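The **Jultden Lantern Night** is an outdoor evening festival held each November in the riverside park at Jultden. Paper and fabric lanterns are carried along the water, set afloat on a marked stretch of the river, and collected again before the park closes. Admission is free. The event has been held every year except 2, when high water closed the lower path.

## History

The festival grew out of a walk organized by shop owners on the east bank, who wanted to bring people downtown after the summer season. The first walk had no floating lanterns. Those were added later, after the town of Wallico, a few miles downstream, began a similar event and drew part of the crowd away. The two towns now hold their festivals on different weekends and share a set of river barriers.

Attendance was first recorded when the park installed gate counters. The highest figure to date is 3488, reached in a year with unusually mild weather. A proposal to move the festival to spring was discussed at a public meeting on 22nd March but was not adopted.

## Events

The evening opens with a procession of roughly 200 lantern carriers from the Undix footbridge to the boat landing. The route has 7 stops, each with a small stage for music or dance. School groups walk first, followed by families and then clubs.

Floating lanterns are released from the landing at dusk. Open flames were banned on the water after a reed bed caught fire, and all floating lanterns now use battery lights. Food stalls line the upper path, and the Tekin carousel runs until closing.

## Lanterns

Most lanterns are made at home. The usual design is a box of thin paper over a light wood frame, with a flat base for floating. Larger carried lanterns are built on wire and often take the shape of fish, birds or boats. Dyed cotton has become more common than paper for these, as it holds up better in rain.

Prizes are given for carried lanterns only. Entries must pass under the footbridge without being lowered, which limits their height.

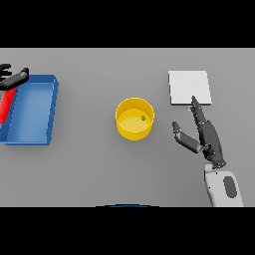 Lanterns that are not claimed by the end of the night are kept at the boat landing for a week, and the lights are then removed for use the following year.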